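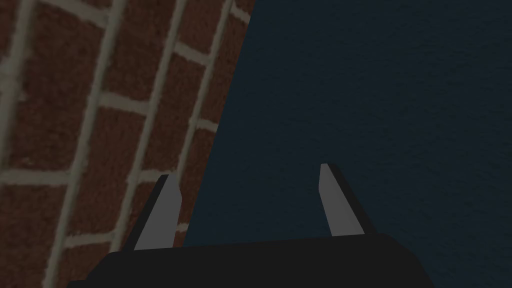
Triltow Rebound Board 200

Item no. 2486
In stock, ships from the Prosta warehouse

The Rebound Board 200 is a freestanding soccer rebounder for passing, first touch and finishing drills. It is 200 cm wide and returns a ground pass at close to the speed it was played. One player can train alone with it, or two can work from opposite sides.

The face tilts to three positions. Upright gives a flat return along the ground. The middle setting lifts the ball to about knee height. The last one sends it up for volleys and headers.

Specifications
Width: 200 cm
Face: textured polyethylene, both sides
Frame: powder-coated steel
Surfaces: grass, turf, indoor court
Ball sizes: 3, 4 and 5
Assembly: two people, hex key included

In the box
Board, two folding legs, four ground pegs, rubber feet for indoor use, drill card by Liliana Parisi

Use and care
Peg both legs down on grass. Fit the rubber feet before using the board on a court. Wipe clean with water and mild soap. Do not climb on the board or hang from the top rail. Check the leg bolts once a month during the season.

Price: $255
Carry bag and spare pegs sold separately. The wider Hellorik model returns in September.

Club orders: ask for Ewan Rakena at the sales desk. Orders over $2000 ship free.

Page updated 21 Jul 2026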